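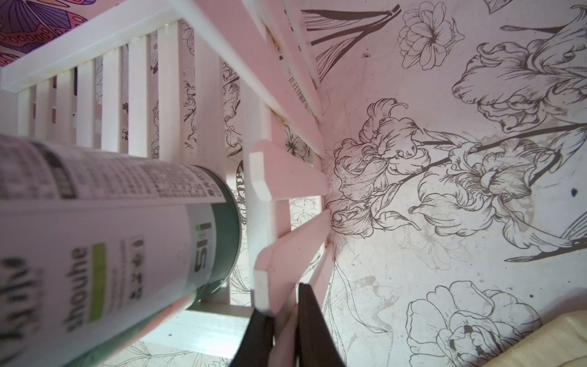
2018年4月9日提出
Mandstead 工科カレッジ 制御工学コース 課題研究
報告者:Tharun Varma
共同作業者:Refilwe Mathebula、Jalen Oyelaran
指導:Elmarie Matlala 先生

# 卓上双腕ロボットセルの運用規則の作成と試行

## 1. はじめに

私たちの班は、小さい囲いの中で二本のロボットアームを動かし、棚の缶や容器を片づける作業を研究しています。装置の名前は Zonder といいます。場所は Shabalala 棟の実習室です。去年までの報告書は、アームの制御と把持の方法について書いたものが多く、使い方の規則については一枚の紙しかありませんでした。その紙には「注意して使うこと」「使った後は片づけること」と書いてありましたが、何に注意するのか、どの状態が片づいた状態なのかは書いてありませんでした。

この報告書では、私たちが12月から作ってきた運用規則の内容と、それを使ってみて直したところを説明します。規則の全文は付録ではなく本文の中に入れました。Matlala 先生から、規則だけを別の紙にすると理由が読まれなくなる、という助言をいただいたためです。

私は日本語で報告書を書くのが二回目です。規則の言葉は Oyelaran さんと一緒に確認しましたが、読みにくいところがあれば教えてください。

## 2. 対象の範囲

規則の対象は、Zonder のセルの中と、その前の操作場所です。実習室のほかの機械は対象にしません。産業用ロボットの安全規格も読みましたが、私たちのアームは小型で、用途も違いますので、そのまま写すことはしませんでした。考え方だけを参考にして、自分たちの装置に合う言葉で書き直しました。

また、この規則を守れば必ず安全である、という意味ではありません。規則は、実習室の安全講習を受けた人が使うことを前提にしています。

## 3. 言葉の定義

最初の版では、同じ物を三人が別の名前で呼んでいました。たとえば私は「台」と言い、Mathebula さんは「床」と言い、記録には「底面」と書いてありました。そこで、次のように決めました。

- **床**:囲いの中の、花の線画がついた面。
- **壁**:蝶の柄の壁紙がついた三つの面。
- **棚**:白いすのこ状の二段の棚。
- **木の台**:植物の鉢を置く茶色の台。
- **対象物**:アームがつかむ予定の物。
- **背景物**:アームがつかむ予定のない物。植物の鉢と、奥の壁の白い網かごは、いつも背景物とする。
- **初期配置**:一回の試行を始める前の、物の置き方。
- **試行**:記録の開始から停止までの一回の動作。

「右」と「左」は、操作する人がアームの根元の側に立って、奥の壁を見たときの右と左です。これを決める前は、奥から見た人と前から見た人の記録が反対になっていて、後で直すのに時間がかかりました。

## 4. 始める前の規則

### 4.1 人と場所

規則1 操作は必ず二人で行う。一人が操作し、もう一人が停止スイッチを担当する。停止の担当は、記録ソフトの画面を触らない。

規則2 操作する人は、長い髪をまとめ、袖を手首で留め、首から下げる名札を外す。

規則3 机の天板の高さは900 mmとする。高さを変えたときは、カメラの確認(4.3)をもう一度行う。

規則4 続けて操作する時間は最大20分とする。その後は担当を交代する。

規則4は、Mathebula さんの意見で入れました。停止の担当は手を動かさないので楽に見えますが、ずっとアームを見ているのは疲れます。最初の版には時間がなく、「疲れたら交代する」と書いていました。これだと、遠慮して交代を言わない人がいました。私もその一人です。

### 4.2 セルの中

規則5 セルの中に手を入れるのは、両方のアームの電源を切り、停止の担当が「切りました」と声に出した後だけとする。

規則6 床のごみと食べ物のかすは、始める前に取る。取れない汚れは記録に書く。

規則7 工具、ねじ、予備のケーブルをセルの中に残さない。

規則8 アームのケーブルは、肘を一番大きく曲げた姿勢と、一番伸ばした姿勢の両方で、引っ張られないことを手で確かめる。

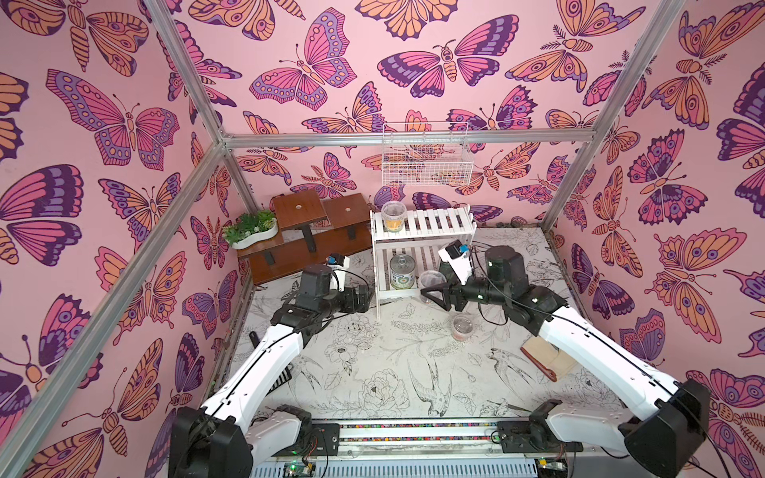 規則5で「声に出した後」としたのは、スイッチの位置を目で見るだけでは、間違いに気づかないことがあったからです。二つのアームの電源は別になっています。片方だけ切って安心してしまう、という失敗が私たちの班で二回ありました。どちらもけがはありませんでしたが、Matlala 先生に報告し、次の日に規則を変えました。

規則6は、掃除の規則としては当たり前に見えます。しかし、床は白い地に黒い線の絵なので、小さいごみが絵の一部のように見えます。遠くから一度見るだけでは足りません。私たちは、床を奥から手前へ順番に拭くことにしました。隅は布が届きにくいため、細いブラシを使います。

### 4.3 カメラ

規則9 手首のカメラは、始める前に左右それぞれ画像を一枚保存し、前の回の画像と並べて比べる。

規則10 指先が画像の下の側に入っていることを確認する。入っていないときは、取り付けを直すまで試行を始めない。

規則11 レンズを拭いた後は、規則9をもう一度行う。

手首のカメラは近くの物がぼけることがあります。私たちはこれを故障と区別する必要がありました。規則9で前の回と比べるのは、そのためです。前の回も同じ距離で同じ程度にぼけていれば、そのまま使います。

## 5. 物の置き方の規則

初期配置については、班の中で一番長く議論しました。Oyelaran さんは、全部の物の位置を定規で測るべきだと言いました。私は、少しずつ違うほうが良い記録になると思っていました。最後に、両方の考えを分けて入れました。

規則12 棚と木の台は、決まった位置に置く。ずれの許容は20 mmまでとする。

規則13 対象物は、配置表に書いた区画の中なら、どこに置いてもよい。

規則14 容器の中身は、試行の前と後で見て、減ったりこぼれたりしていれば記録に書く。

規則15 缶のラベルの向きは配置表に従う。配置表に書いていないときは自由とする。

規則16 手袋や布のような柔らかい物をセルに置くときは、対象物か背景物かを先に決めて書く。

規則17 床に寝かせた物、傾けた物も初期配置に含める。「倒れていた」とだけ書かず、意図した置き方かどうかを書く。

規則17は小さい規則ですが、記録を読む人には大事です。記録番号235を三人で読み直したとき、棚の向きについての言葉が三人とも違いました。一人は「倒した」、一人は「倒れた」、私は「横」と書いていました。日本語では「倒した」と「倒れた」の違いで、わざとかどうかが変わります。私のような学習者には、これは難しい区別です。今は記録用紙に「意図した/意図していない/分からない」という欄があり、そこに丸をつけます。

配置表は Anel Jacobs さんが前の年に作った表をもとにしています。Jacobs さんの表は区画が細かく、印刷すると字が小さくなりましたので、区画を大きくし、床の絵を目印に使うことをやめました。床のシートを張り替えたら、絵の位置が変わるからです。区画の位置は、棚の脚と壁からの距離で書きます。

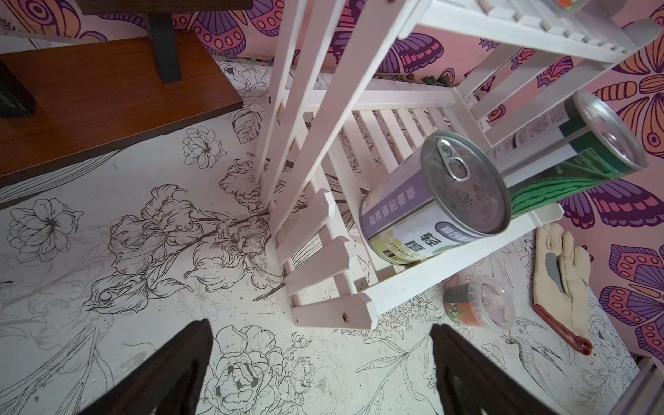 ## 6. 試行中の規則

規則18 最初の動作は、左右のアームを一つずつ、低い速度で行う。

規則19 二つのアームが同じ段に入る動作では、先に入るアームを配置表に書いておく。

規則20 対象物が予定と違う場所に落ちたときは、試行を止める。アームで拾い直す動作を、操作する人の判断で加えない。

規則21 次の場合、停止の担当は相談しないで止める。

1. 指先が壁または壁の柱に触れた。
2. ケーブルが棚または物に引っかかった。
3. 人の手がセルの縁を越えた。
4. 聞いたことのない音がした。

規則22 止めた理由は、止めた人が自分の言葉で書く。操作した人は書き直さない。

規則20には反対の意見もありました。拾い直す動作も研究には役に立つ、というのが Oyelaran さんの意見です。私もそう思います。ただ、拾い直しは予定になかった動作ですから、操作する人によってやり方が大きく変わります。そこで、拾い直しを調べたいときは、それを目的とする別の配置表を作ることにしました。

規則21の4番目は、あいまいな書き方です。音の大きさを数字で書く案もありましたが、測る器具がセルのそばにありませんし、停止の担当が数字を見ている間に遅れます。あいまいなまま残しました。その代わり、この理由で止めた人を責めない、という文を規則の最初のページに入れました。

## 7. 記録の規則

記録には Iltoditz という記録ソフトを使っています。班の先輩が作ったもので、開始と停止のときにファイル名を自動でつけます。

規則23 ファイル名を手で変えない。間違えた場合も残し、メモの欄に「使用しない」と書く。

規則24 失敗した試行を消さない。

規則25 メモには、見たことと、考えたことを分けて書く。

規則26 配置表の版の番号を、すべての試行に書く。
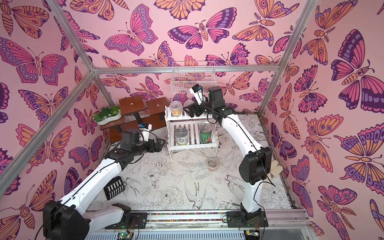 この中で守るのが一番難しかったのは規則25です。たとえば「指が滑って缶が動いた」というメモは、一つの文の中に、見たこと(缶が動いた)と考えたこと(指が滑った)が入っています。書いた人は滑ったと思っていますが、棚が先に動いたのかもしれません。Mathebula さんが練習用の短い動画を選び、三人が別々にメモを書いて、後で比べる練習をしました。一回目は、ほとんどの文が混ざっていました。三回目には、分けて書くことに慣れました。

規則24については、ディスクの容量が心配でした。今のところは足りていますが、来年の班は保存の期間を決める必要があると思います。

## 8. 試行して直したところ

第一版から第三版までの主な変更は、次の表の通りです。

| 項目 | 第一版 | 第三版 |
|---|---|---|
| 交代 | 疲れたら交代 | 時間で交代 |
| 電源の確認 | 目で見る | 声に出す |
| 左右 | 定義なし | 奥の壁を見て決める |
| 対象物の位置 | 全部測る | 区画で決める |
| 倒れた物 | 状態だけ書く | 意図も書く |
| 停止の理由 | 操作者が書く | 止めた人が書く |

第二版では、始める前の確認を一枚の長いチェック表にしました。しかし、表が長いと、最後にまとめて印をつける人が出ました。第三版では、人と場所、セルの中、カメラの三枚に分け、それぞれを終えたら相手に渡して読んでもらう形にしました。渡すという動作があるので、途中を飛ばしにくくなりました。

規則の文の終わりも直しました。第一版には「〜したほうがよい」と「〜すること」が混ざっていて、どこまでが義務なのか分かりませんでした。今は、守らなければならないことだけを規則に番号つきで書き、すすめることは番号をつけずに本文に書いています。

## 9. 残っている問題

まだ決められなかったことが三つあります。

一つ目は、照明です。実習室の窓に近い時間帯と遠い時間帯で、棚の影の出方が変わります。カーテンを閉める規則を考えましたが、ほかの班も部屋を使いますので、相談が必要です。

二つ目は、中身のある容器の扱いです。こぼれたときに床のシートを外すのか、上から拭くのか、班の中でまだ意見が分かれています。私は外すほうがよいと思いますが、外すと棚の位置を測り直さなければなりません。

三つ目は、見学の人がいるときの規則です。規則1は操作する二人だけを考えて作りましたので、三人目がどこに立つのかを書いていません。今は床にテープを貼って、その外に立ってもらっています。テープの位置は仮のものです。

## 10. 謝辞

配置表を使わせてくださった Anel Jacobs さんと、第二版の確認で何度も時間を取ってくださった Elmarie Matlala 先生に感謝します。第三版のファイルは実習室の共有フォルダにあり、印刷したものは操作場所の引き出しに入れてあります。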